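Darkora House Opens Its Garden Wing to Guests

2020-08-10

The team at Darkora House is delighted to announce that the long-awaited Garden Wing is now taking bookings, with the first guests welcome from next month. It has been a big year of sawdust and paint charts, and we are very grateful to the regulars who put up with the noise over breakfast and kept coming back all the same.

The new wing sits behind the original homestead, on the Naline side of the property, and looks out across 3,000 square metres of lawn, herb beds and old fruit trees. Each room has its own verandah with a pair of cane chairs, a deep bath and a writing desk by the window. We have kept the colours soft and the furniture simple - the sort of room where you can drop your bags, put the kettle on and not be seen again until dinner.

Dinner, by the way, is still served in the old dining room, by the fire when the nights are cool. The menu changes with whatever is ready to pick, and our cooks are always happy to hear about allergies, fussy children and favourite puddings ahead of time.
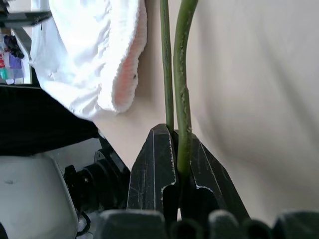

Getting Here

Darkora House is an easy drive from the village of Nogueira, along a sealed road all the way to the front gate. Guests arriving by coach can be picked up from the village stop if they let us know the day before. There is plenty of covered parking beside the new wing, and a ramp leads from there to the ground-floor rooms.

Walkers will be pleased to hear that the Flulinier Track, which climbs to a lookout at about 2,000 feet, starts just past our back fence. We can pack a lunch and a thermos for anyone heading up, and there are spare hats and gumboots in the hall.

Bookings

Bookings can be made by phone or at the front desk. Guests who had to put off a stay in May may move their deposit across to the Garden Wing at no extra charge, and we would dearly love to see them.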